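About Gristiment

Gristiment cleans and resets workspaces for small manufacturers and packing firms. We started in Gerkthorpe with one van and a contract at the Drallmont works, and now look after 3 sites. Most of what we do is ordinary: floors, bins, benches, stores. For the past two years part of it has been done by robots.
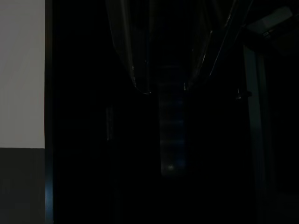 Our people were the ones who decided which jobs to hand over first. They asked for the low ones, the bending and scooping that leaves backs sore by the end of a shift. Clear plastic was a worry from the start, and in poor light a ribbed bottle is little more than a few dim bands between the gripper fingers. Aiman Chin, our operations lead, keeps a list of such items and adds to it after each shift.

The robots use the same sort of tools we do. We looked at suction heads and special scoops, and chose brushes and dustpans that any member of staff can pick up and carry on with if a machine stops.
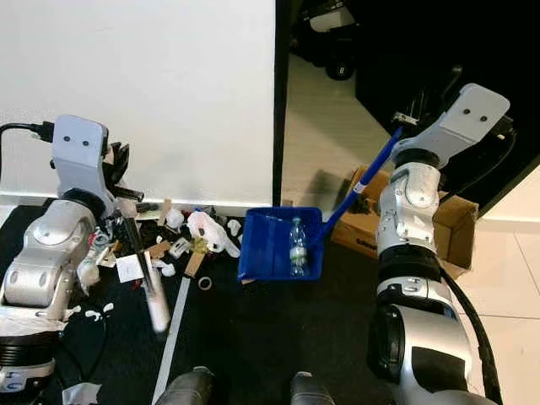

That choice has shaped the training as well. New starters learn the job by hand first, then spend time beside a robot before they are asked to supervise one. Our Drallmont contract covers 1508 square metres of floor, and a supervisor there now walks it with a tablet and a radio — the mop bucket still comes out for spills. Nobody has lost a post through the change, though hours have moved. The early shift starts at six instead of four, and two cleaners have become technicians on a higher grade.

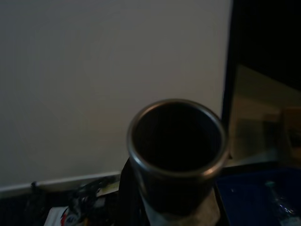 Ionuț Grecu says the work is easier on his knees but asks more of his attention, and that he would like longer breaks from the screen. We changed the rota in March so that supervising is done in blocks of no more than 100 minutes.

The Eberhard site joins the scheme next. Staff there will choose their own first jobs, as we did in Gerkthorpe.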